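Lurno Wrist Camera Kit: Set-Up Guide
Section 4. Recording Your First Demonstrations
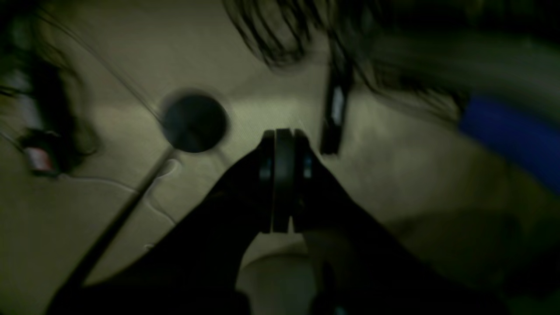

How many demonstrations do I need before I train a grasping policy?
Plan on 567 for one task on one table. That is the number Custódio Patrício settled on during the March trials at Plalereck, and adding more after that bought him very little.

This section takes you from a mounted camera to a first folder of recordings you can train on. Please set aside an unhurried afternoon for it, and do read the cautions before you switch the arm on, even if you have used an arm like yours for years.

Before you begin

You should have finished Section 3 (mounting and cable routing) and have the Escobar recorder open on your computer. Keep the emergency stop where your free hand can reach it.

CAUTION: Tie back long hair and tuck in loose sleeves or cords before you lean over the work surface. The arm can move when the recorder starts up.

4.1 Check the view

1. Send the arm to its home pose and wait for the status light to turn steady.
2. Open the live view. Both fingertips should be in sight with the gripper closed, and they should stay in sight when you open it all the way.
3. If a fingertip drops out of view, loosen the bracket by 2 turns, tilt the camera, and tighten it again by hand.
4. Press Save View. Every later session is compared with this one, so it's worth being a little fussy here.

4.2 Set the exposure

1. Set the exposure to 2000 microseconds to start with.
2. Move the arm at the speed you expect to use and play the clip back slowly.
3. If the picture is too dark, add light to the room first. A longer exposure also works, but it smears anything that moves past the camera.

Note: Some blur is fine. Ewan Bolger trained the Givthorpe model on blurred and sharp frames together, and it held up better on quick reaches than the one he had trained on sharp frames alone - we would suggest you keep your blurred clips too, at least for the first round.

4.3 Record

1. Choose New Batch and set the batch size to 16.
2. Guide the arm through the task at an easy pace, then press the pedal to close the clip.
3. Move the objects a little between clips. Leave the camera bracket alone until the batch is done.
4. Mark any failed grasp as Failed. Don't delete it - the training step reads those clips as well, and you'll be glad of them in Section 5.

CAUTION: Keep your hands off the table while a clip is being replayed on the arm.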